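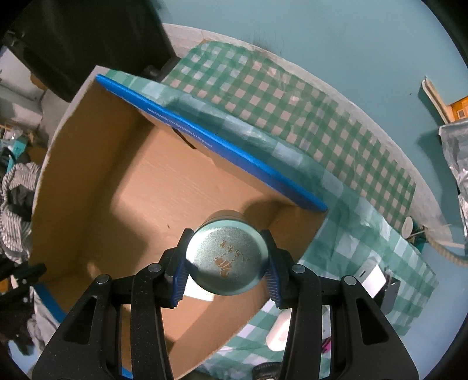 Figure 1. A short, round metal tin with a flat gray-green lid, seen from above.

Housing and Household Management
Unit 3: Renting, Moving In and Settling the Home

Instructor: Kadri Koppel

3.1 Before the lease is signed
A lease is a contract for the use of a dwelling over a stated period. Students should be able to identify the term, the rent, the deposit and the conditions under which either party may end the agreement. In the Trilholm case, which was distributed with Unit 2, the tenant signed for a second year without noticing that the notice period had changed from 45 days to 49. Compare the two leases clause by clause before the seminar.

3.2 The condition report
The condition report records the state of each room on the day the keys are handed over. It should be completed in daylight, with both parties present, and signed on every page. General remarks such as "good" or "fair" carry little weight in a dispute – a mark on a wall should be noted by its place and its size. The Gorkness form leaves no space for fixtures, so a separate sheet must be attached.

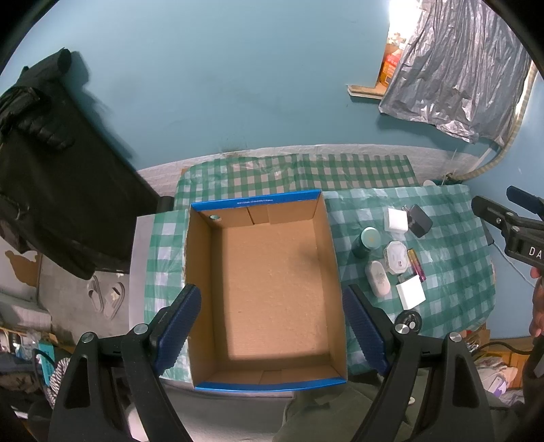

Figure 2. Open cardboard box on a checkered tablecloth, with power adapters beside it.

3.3 Allocating rooms
Vītola distinguishes between fixed uses, which depend on plumbing and wiring, and free uses, which the household may decide. Most conflict in shared homes concerns the second group. A room used for both sleep and study will need up to 2 changes of layout in the first year, and the household should leave money in its budget for them.

3.4 Utilities and insurance
Meter readings are taken on the day of entry and sent to the supplier in writing. The owner's policy covers the building – it does not, as a rule, cover the tenant's belongings.

Assignment
Complete a condition report for one room of your own residence, using the Furkix template. Reports are due by Sunday at noon. Late work will be accepted only by prior arrangement with the instructor.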